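Looking After What You Bring Home from a Temple Visit

Joss paper, printed charms and folded fortune slips are made cheaply and fade fast. A few habits will keep them in decent shape after the trip.

Carry paper slips flat. A hardback guidebook does the job, or two pieces of card with an elastic band round them. Don't laminate anything you may want to take back to the temple later.

Brush incense ash off cloth pouches with a dry, soft paintbrush. Water turns the ash to a grey paste that gets into the weave. If the smell is too strong, leave the pouch in a paper bag with 20 g of bicarbonate of soda for 2 nights, keeping the powder in an open dish.

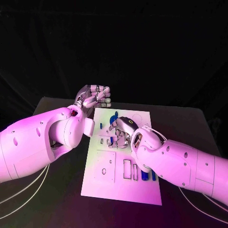
A white board laid flat on a dark tabletop, under pink light.

Rubbings and larger prints should be rolled face out around a tube, with tissue between the layers. When you unroll them, weight the corners with something smooth and leave them overnight before framing. Corina Ardeleanu, who sent in this tip, uses bags of rice.

Wooden prayer plaques warp near radiators. Hang them on an inside wall and wipe them with a barely damp cloth. Red cord bleeds, so keep it well away from pale fabric until you have tested it with a wet cotton bud.

Candle wax on a sleeve: chill, scrape, then iron through kitchen paper on a low setting.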